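**Brinby planner: policy closes the gripper before it reaches the part. Smoothing or timestamps?**

*worport*

I'm training a small policy on hand-held gripper demos, 100 of them, and it's so close to working! The arm lines up beautifully, then shuts its fingers early. Poses are logged at 40 Hz, and gripper width comes in on its own thread. Lids are the worst, they swing while you're still working out the grasp. 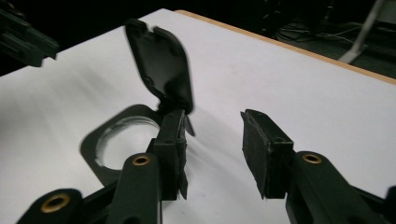 *Oosthuizen*

Timestamps, almost certainly. Stamp the width when it's captured, not when your logger gets around to writing it. I had 4 frames of lag on mine and the policy learned every one of them. Plot finger speed against wrist speed for a single demo and you'll see the offset right away. Then interpolate width onto the pose clock before you cut the action chunks.

With two hands, do it per side. Left and right can drift apart, and a jar between two grippers is a great test for that, you want both widths on the same clock.

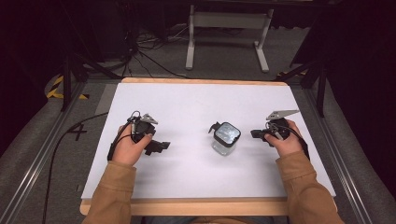

*bakomport*

Try a shorter action horizon too. I dropped mine to 18 steps and it got way smoother. Not sure why, I never checked my clocks lol

*worport*

Offset was right there in the plot!! Retraining tonight with the shorter horizon as a separate run.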